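Hannelore Kaufmann
Thu 28 June

Checking pipettes without a calibration service, short thread. You need water, a balance, a beaker and some patience.

Put the water out the evening before. It has to be at room temperature, and a large beaker takes longer to get there than people expect. I aim for 20 °C and write down whatever the thermometer says.

Hang the pipette upright between sets. Ours goes on a blue rod across a gray stand, tip end down, clear of the bench. Laid flat with liquid in the tip, it can draw that liquid into the shaft, and then you are cleaning instead of checking. 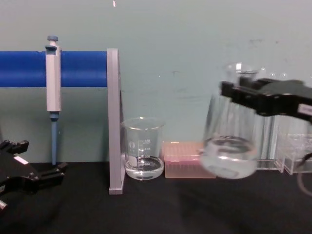
Pre-wet the tip 3 times before the first reading. Same depth each time, 2 mm under the surface, straight up and down. Pull out slowly. If you wipe the tip, keep away from the opening.

Use a wide beaker as the source. The level hardly drops over a set of readings, so your immersion depth stays put. A small one with a spout is fine for waste. The printed scale on a beaker is a guide for filling, so don't measure anything with it.

Weigh, tare, repeat. Evaporation matters more at low volumes - keep a lid on the weighing vessel and work at a steady pace. Convert mass to volume with the density for your water temperature.

My readings came out low last time. Before blaming the piston I changed the tips from Clidau to Lodhi and ran the set again. The error went away. Poor tip seal, pipette fine.

Italo Grasso asked whether a black benchtop is a problem. No. Clear glass shows up well enough on it, and so do drips. Glare from the ceiling lights is worse, so read the balance from the side if you have to.

Log sheet goes in the Dundach folder, one line per reading, no averages until the end. Next full check is in September. Tip brand goes in the log too from now on.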